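Menbridge Foreign Policy Speech Set

README, last updated 9/8/24

Welcome! This is a small, carefully checked set of legislative floor speeches on foreign affairs, put together for people who like reading how lawmakers talk about treaties, sanctions and troop deployments. We love this material and hope you will too. 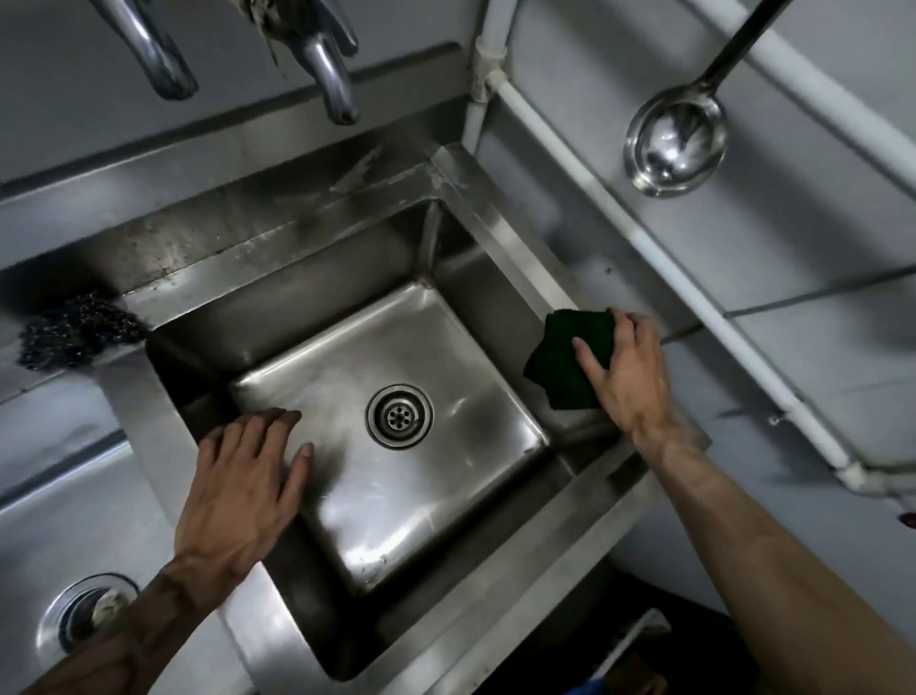
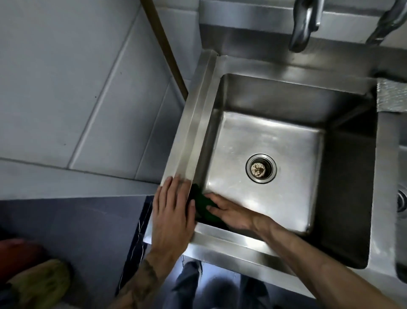
Menbridge Political Texts Group, Department of Government

What you get

There are 100 speeches in plain text, one per file, with a table (speeches.csv) that ties each file to its topic, chamber and session. Of these, 47 deal with military aid and 51 with sanctions or trade limits. The last two are on embassy closures, and they're short but really fun to read side by side!

Every speech is in English. Where a speaker quoted a foreign document, we kept the quote as it was printed in the record, odd spellings and all.

Columns in speeches.csv

file_id: matches the text file name
chamber: upper or lower
session: session number as printed
topic: aid, sanctions or embassy
stance: for, against, mixed, unclear
notes: free text, often blank

How the labels were made

Two readers labeled every speech for stance without seeing each other's work. They disagreed on 15 of them, and those were talked through until both readers settled on a label. The original pairs are in stance_raw.csv, so you can try your own rule for ties (please do, we'd love to see it!).

Cleaning was done with Pakex, our in-house script. It strips page headers, joins words split by hyphens and drops procedural lines like "the gentleman yields." It sometimes eats a short interruption too. If a reply seems to come out of nowhere, check the folder called uncut.

Known problems

Session numbers are missing for a handful of files in the lower chamber. The "mixed" label is doing a lot of work and could stand to be split. Accented letters broke in the April release and are fixed in this one.

Related sets

Fekis covers committee hearings and uses the same file_id pattern, so the two load together nicely. Sarıgül is our set of press statements and has its own README.

Use

Free for teaching and research. Please name the set and the release date in anything you publish.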